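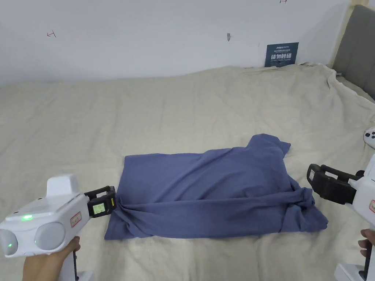 Freya Hebden objects that a T-shirt should never be folded on a bed, because the mattress gives way under the hands and the edges come out crooked. She learned it on an ironing board and she still does it so. I keep her remark at the start of these notes because many of you will agree with her, and because the answer takes us into the subject of week 3.

## Week 3: Folding on a soft surface

In the first two weeks we worked at the hard table. It is a good place for learning, but in most homes the laundry is folded on the bed. The bed is wide, it is at a comfortable height for some people and too low for others, and the clothes can wait there in piles. So we must learn to fold well on it.

### Prepare the sheet

A wrinkled sheet moves together with the shirt. When you pull a sleeve, the cloth underneath comes also, and the fold turns a little to one side. Before you begin, smooth the sheet with the flat forearm, from the middle to the outside. You do not need to make the whole bed. A place twice as wide as the shirt is enough.

Choose a place near the edge where you can stand straight. If you lean far over the mattress, one hand carries your weight and only the other one is folding.

### The basic fold for a T-shirt

1. Lay the shirt with the front down and the collar away from you.
2. Take both shoulders and give one short pull to the sides. Then take the hem and pull once towards you.
3. Fold one side to the middle of the back. The sleeve goes back over the fold, so that it does not stick out.
4. Do the same with the other side. Check that the collar is in the centre.
5. Bring the hem up to the collar, and fold once more if the shelf is narrow.
6. Turn the packet over and press it with the palm.

On a table you can slide the hand under the cloth. On a bed this is harder, because the hand sinks. It is better to pinch the shirt at two points, lift it a little and put it down in the new position. The two pinches should be on the same line, otherwise the fabric twists between them and makes a roll along the lower edge. If you get such a roll, do not press it flat. Open the last fold and make it again.

The collar is the second difficulty. It is thicker than the body of the shirt and it likes to stand up. Turn it down with two fingers before step 5. 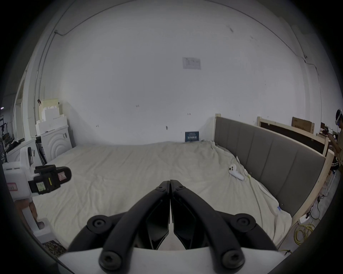 Small things left on the bed are also part of the work. A cable, a paper or a label under the cloth makes a bump, and later you look for it in the drawer. My rule is that everything which is not laundry goes to one corner, at the head or at the foot, and stays there until the piles are finished - I use a tray for this, other people use a pillowcase.

### Exercise for next time

Fold 10 T-shirts on a table and the same 10 on a bed. Use the same method both times. Write down:

- which step took you the longest on the bed
- how many packets you had to open again
- whether the pile was still straight when you carried it to the shelf

Kusum Grewal and Dennis Whitlock will work as a pair and compare their results. Beryl Lambert has asked for long sleeves. We do them in October, together with hooded tops, so please do not bring them yet.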